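Garage rewiring quote, is this normal?

hobnail_k
Joined: October
Posts: 139 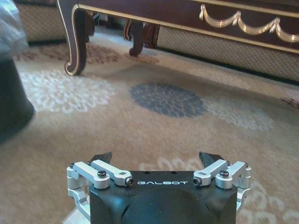 I've had a quote from Plitberg for a new consumer unit in the garage plus four double sockets and two strip lights. They want 1,423 pounds including VAT. The garage is detached and there's an old armoured cable to it already, which they say they can reuse. Is that fair or should I get someone else in?

marrowfat
Sounds a bit high but it depends where you are. Did they test the armoured cable or just look at it? If it fails later you'll be paying for a trench as well.

hobnail_k
Only looked. He was here for nearly 90 minutes, mostly measuring up.

tin_bath
I paid Fekberg 1,049 for much the same job, but mine had three sockets and I put the lights up myself. They left it tidy and the certificate came by email on the Monday.

marrowfat
Fekberg did my mum's kitchen and I wouldn't have them back. Two of the sockets weren't level and it took weeks to get anyone to answer the phone.

tin_bath
Can only say what I found. No trouble with ours.

gravelpit
I don't agree that it's high. Four doubles, a new board, lights and testing is a full day for two people. Ask them to put the insulation test on the old cable in writing before you accept, and ask what make of board it is. Buven ones are fine but check you can get spares.

hobnail_k
It does say Buven on the quote. I'll ring about the cable test and ask what they'd charge without the lights.

marrowfat
Get a second quote anyway. It costs you nothing.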